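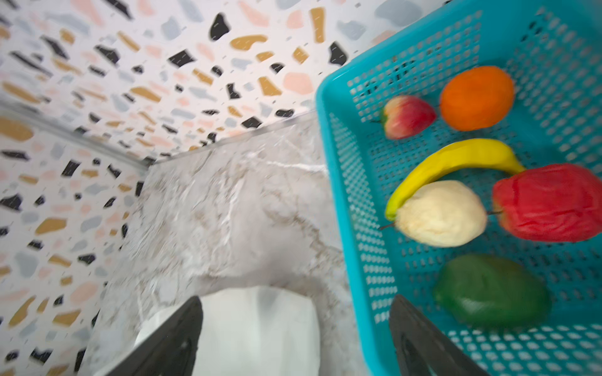

About Firnier

Firnier is a small shop and workroom for artificial fruit and vegetables. We supply them to kitchen showrooms, play kitchens in child care centres, theatre companies and people who simply like a full bowl on the bench all year.

The business was started by Mirjana Popescu, who dressed display kitchens for 12 years and grew tired of throwing away soft bananas. She began with one shelf of apples and pears. Today our catalogue has 615 pieces, from single lemons to mixed baskets that are ready to put on the counter.

We choose every piece for its colour first. A real apple is never only red, so we look for yellow and pink in the skin also. Stems matter too, and customers ask for them often. Our Poltetti range is the most natural in shape, and the Vondlow range is lighter and better for small hands.

There are seven of us. Four work in the packing room, where each order is laid out, checked against the list and wiped with a dry cloth before it goes in the box.

We also hire. Sets can be borrowed for up to 100 days, and a missing piece can be replaced at the catalogue price. Please do not wash them in the dishwasher - warm water and a little soap is enough.

Visitors are welcome in our showroom, but kindly write to us first.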